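Ridged finger pads wearing smooth – when do you swap yours?
Hadeck Gripper Owners board, March 4, 2023 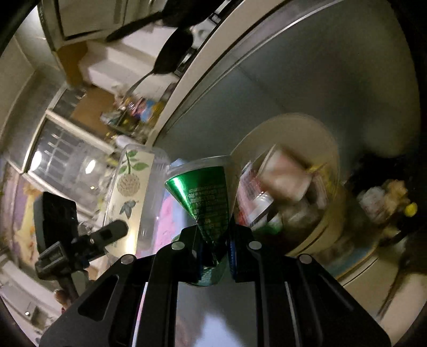 gizella_s
How often should the finger pads be changed if the gripper mostly handles drinks cans?

Fikre
Go by wear and leave the calendar out of it, my dear. Once the ridges feel flat under your thumbnail, the pad has had its day. Mine lasted 330 grips on the first set and 210 on the second, same cans and same bench, so a fixed number won't help you much.

kinga.virag
I'm afraid I disagree with Fikre, lovely as he is! I change mine every 3 weeks whatever they look like, and I wipe the old glue off properly first – a pad stuck over old glue creeps sideways and then the fingers meet crooked.

gizella_s
Thank you both. Would a worn pad make it squash the can so hard in the middle?

Fikre
More likely your closing force. Turn it down by 20 per cent, try a fresh can, and then go round the plate screws, as they do like to work loose.

kinga.virag
Agreed on the screws (there, we've found something!). Still changing my pads on Sunday, though.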